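Skatska Folding Dining Table
From the Listbridge workshop, in oiled or soaped finish 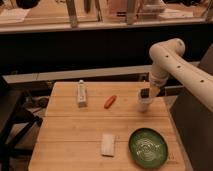
We have been making the Skatska for long enough now that the first ones are coming back to us for a fresh coat of oil, and seeing them again is one of the best parts of the job. They come back with pen marks, with the ghost of a hot casserole, with a pale patch where a fruit bowl stood for years. Nearly all of it sands out in an afternoon. Some owners ask us to leave a particular mark alone, and of course we do!

The Skatska is a drop-leaf dining table for people who want a proper big table on Sunday and their living room back on Monday. Both leaves up, it seats six in comfort and eight if everyone likes each other. One leaf up, it makes a good desk or a table for three against the wall. With both leaves down it is a slim console you can park behind a sofa or in a hallway.

The top

Solid ash, planed and glued up here in Listbridge from boards we pick through ourselves. Ash has a big, open, lively grain, and we like to let it show. We try to keep the boards for each table from the same log so the color runs evenly across the center section and out into the leaves. You will still see streaks and the odd tiny pin knot. If you'd prefer a very calm, plain top, say so in the order notes and we'll set aside quieter boards for you.

The edges are rounded over by hand with a small plane and then sandpaper. It's a soft edge that feels good under your forearms, and it doesn't chip the way a crisp one does.

The hinge

This is the bit we get carried away about. Most drop-leaf tables have a gap along the joint that collects crumbs, and most of them sag a little at the ends after a few winters. We use a traditional rule joint, where the edge of the leaf is hollowed to roll around a matching curve on the center section. Leaf up, you get one thin line. Leaf down, you get a nice rounded molding with no hinge showing at all.

The hinges are the Jardine pattern in solid brass, with 2 screws more per hinge than we used on the early tables. We tried a lighter steel hinge for a while and went back. The brass ones move so smoothly – you can lift a leaf with one hand and swing the support out with the other, and there's no clunk.

Under each leaf there are two swing-out brackets, turning on wooden knuckles. They stop dead square to the frame so you don't have to crawl underneath to check them. A dab of candle wax on the knuckles once a year keeps them quiet.

Choosing a finish

Oiled: a warm, honey tone that deepens over the first year. We use Pririco hard oil, two coats with a day between them. It shrugs off spilled juice and coffee if you wipe them up reasonably soon, and it is the finish we'd pick for a house with small kids.

Soaped: much paler, with a dry, silky feel that people tend to stroke while they're talking. It needs more looking after, a wash with soap flakes every month or so at first, but the washing is easy and the table gets better each time. Red wine is its enemy. We love this finish and have it on our own lunch table.

You can go from soap to oil later with a light sanding. Going the other way is a lot of work, so if you can't decide, start with soap.

Looking after it

Wipe with a damp cloth and dry with another. Skip the spray polishes, as they leave a film that stops the next coat of oil from soaking in. Use a trivet for anything straight off the stove.

Ash moves with the seasons. In a dry, heated room the top will shrink a touch across its width, and in a muggy summer it will swell again. The screws that hold the top to the frame sit in slots to allow for this, so please don't tighten them down hard. If a leaf starts rubbing in August, give it a few weeks before you reach for a plane.

For rings and scuffs on an oiled top, rub along the grain with a gray abrasive pad and a spoonful of oil, leave it ten minutes, then wipe off every bit you can. Lay the used rag flat outdoors to dry, well away from anything that burns – an oily rag crumpled in the trash can catch fire on its own.

Delivery and setting up

The table arrives in one box, with the top fully assembled and the legs off. Each leg goes on with two bolts, and the wrench is taped inside the frame. Have a second person there, as the top is heavy and the leaves like to flop open when you turn it over. There's a cotton strap around them for exactly that, so leave it on until the table is standing on its feet.

If your floor isn't level (ours isn't either), every leg has a threaded foot that you can turn by hand.

Price and lead time

The Skatska is $2,000 in either finish. A deposit of $500 books your place in the workshop, and the balance is due when the table is ready to leave. We build in small batches, and the next one starts in April.

Matching bench, same ash and same rounded edge: add it to your order and we'll cut it from the same boards.

Refinishing for older tables is $100 for the top if you bring it to us. Please take the legs off first, and do tell us which marks you want to keep.

Questions that come up a lot

The leaves can't be removed. They're part of what keeps the table stiff, and the rule joint would look strange without them.

It can go in a kitchen, yes. Keep it an arm's length from the oven and the radiator.

We can make it narrower, though we won't go longer, as the brackets are worked out for the leaves as they stand. Send us the width of your room and where the door opens, and we'll sketch it for you with the leaves up and down.

Finish samples are free. They come as two small ash offcuts, one oiled and one soaped, and we'd encourage you to spill things on them.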